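Westach Hand Units: Set-up and Recording Guide
Section 4. Recording a task by hand

This section covers recording a demonstration with the two hand units and the head camera. Charging and first-time pairing are covered in Section 2. Remote control of the arm from the operator station is covered in Section 6.

Revised August 19, 2020. Applies to hand units with cube markers. For the older flat-marker units, use the previous edition of this guide.

4.1 Before you start

1. Check that the left and right units match your hands. The two cubes carry different patterns, and the Mardale software uses the pattern to tell left from right. If the units are swapped, every recording in the session will be mirrored.

2. Wipe both cubes with a dry cloth. Do not use alcohol on the printed faces.

3. Open and close each unit fully three times. The finger reading on the Mardale status page should go from 0 to 100 and back. If it stops short of 88, run the finger calibration in Section 3.

4. Put on the head camera and tighten the strap until it does not slip when you look down.

5. Sit or stand where you will do the task. Look at the middle of the work area and check the preview. Both cubes should be in view when your hands are in a normal working position.

Note: Long sleeves can ride up over the lower faces of the cube. Roll them back or wear short sleeves.

4.2 Setting out the work area

Use the desk or bench as it normally is. A robot trained only on cleared surfaces tends to do poorly when it meets a keyboard, a cable or a cup it has not been shown. Leave everyday items in place unless they are breakable or hot.

Screens can throw reflections onto the cube faces. If the tracking light on the status page flickers, lower the screen brightness or turn the screen off. 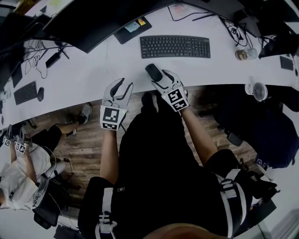

Two people may record at the same desk as long as each pair of units has its own marker set. Enter the set number for each person under Session > Markers. If both pairs use the same set, the software will jump between them and the recording cannot be repaired later.

Caution: Keep unit cables clear of chair wheels and armrests. A cable pulled hard can damage the connector inside the unit, and this is not covered by the warranty.

4.3 Recording a demonstration

1. Select the task name from the list, or choose New Task and type a short name such as "move mouse to pad". Use the same name for every repeat of the same task.

2. Hold both units raised with the fingers open for two seconds. This is the start pose.

3. Press Record. Wait for the tone.

4. Do the task at a steady pace, a little slower than you would with bare hands. Touch objects only with the gripper fingers.

5. Close the fingers on an object completely before you lift or slide it. Open them completely when you let go.

6. If one hand is not needed, keep it still and in view. Do not lower it under the desk.

7. Return to the start pose and press Stop.

Note: If you drop something, stop and mark the recording as Failed. Do not delete it. Popescu training jobs can use failed recordings, but only if they are marked.

4.4 How many to record

For a single-object task, plan on 100 good recordings. For tasks that use both hands at once, plan on 700. The limit for one task folder is 1,000. After that, start a second folder and link it to the first under Task > Link.

Move the objects a little between recordings. Change your seat position every so often as well.

4.5 Common problems

Cube lost during the task. Usually the wrist has turned so that only one cube face is toward the camera, or the other hand is in the way. Try the motion again with your elbows farther apart.

Object slips. Check the finger pads for wear. Smooth rounded objects should be gripped across the narrow side.

Upload stays at "waiting". The Cotanent storage box accepts uploads only when no recording is in progress on any unit. Stop all units, then press Retry.

Replacement finger pads and cubes are listed in Appendix B. After fitting a new cube, repeat the marker calibration in Section 3 before recording again.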